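**Thaler planner vs. plain replay on two arms -- anyone seen a real gain?**

**gridlock32**
We've had the Thaler bimanual planner on our cell since September. The release notes promise "contact-aware grasp selection." I see 600 ms of extra planning and the same grasps I got from a dumb top-down heuristic. This is the pick area, basket at the back, produce between the grippers:

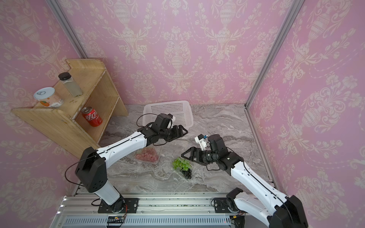 *Two arms, grapes in loose clear wrap, clamshell next to them.*

Shiny wrap gives me depth holes every single run. The planner fills them with confidence 1.0, which tells me how much to trust that number.

**mosfet_pie**
Which depth filter? If it's the stock Eltex one, it smooths before it masks. Swap the order and half your complaint goes away.

**gridlock32**
Already swapped. Fewer holes, same confidence.

**tarn_owl**
I don't buy that it's perception. Your arms share one rail and the planner treats them as two separate trees, then checks collisions at the end. Of course it's slow.
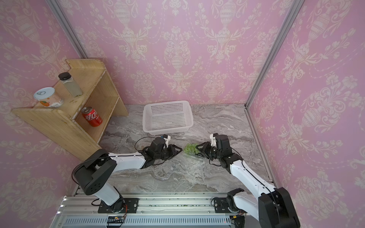
**gridlock32**
Arm coordination is a separate gripe, and yes, Thaler plans them one after the other. I logged 2,765 plans on Wednesday and the second arm got rejected far more than the first. Look at where the clamshell of green grapes sits, with a gripper facing it from each side. Both trees want that same bit of space, so whoever plans second loses.

**mosfet_pie**
Then lock one arm and rerun. If the 600 ms stays, it's the grasp scoring, and tarn_owl is wrong.

**tarn_owl**
Or the scoring waits on the collision check. Curport had that bug until build 11.

**gridlock32**
Will run it with the left arm locked and post the logs. Not expecting much.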